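Service Robots, Week 6 handout
Rules for shared table work
Prepared by Cyprian Pawlak for the Clurstead evening group, Jan 21, 2021

Please read this before the practical. In the last course many of you knew the theory well, but the small habits were missing, and most lost marks came from there.

1. Before the arm moves

Check the fingers first. Both tips must be looked at with the gripper open, on the inner and the outer side. A nick at the tip is not always a reason to stop, but it must be written in the log with the date and the side (left or right, seen from the wrist camera). If the nick has a sharp edge, change the finger.
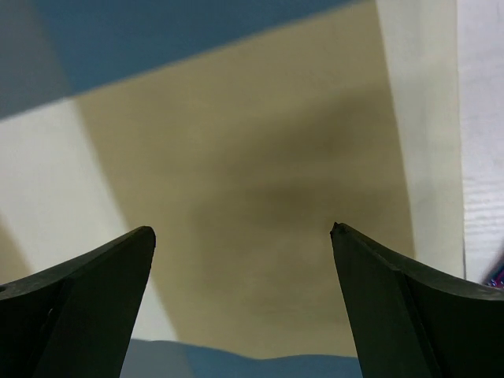
The log is a paper one, kept with the Domański checklist. Write in pen. An entry such as "tip OK" is not enough, because the next group cannot compare it with anything. Write what you saw, also when it is the same as yesterday.

2. Speed and distance

Our house limit over a laid table is 138 mm per second, and 55 mm per second when a finger is lower than the rim of a plate. These are course values – they do not replace the risk assessment of your own workplace.

When two arms can reach the same placemat, only one may move at a time. The other waits, and its operator says "clear" aloud. A green light on an arm does not give you permission to put your hand in. Permission comes from the person at the stop button.

3. Handling cutlery and plates

Approach a fork from the handle side. Close on the neck or the handle, never on the tines. Shiny metal can confuse the depth reading, so compare the height with a second view before you close. Plates are not lifted by the rim in this course.
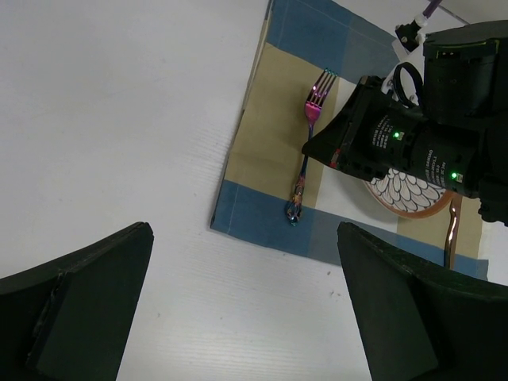 4. After the work

Open the gripper, move to the rest position, press stop, then sign the log. Wipe the fingers with a dry cloth only.

For next week: read the Basarness notes, section 2, and bring one question in writing.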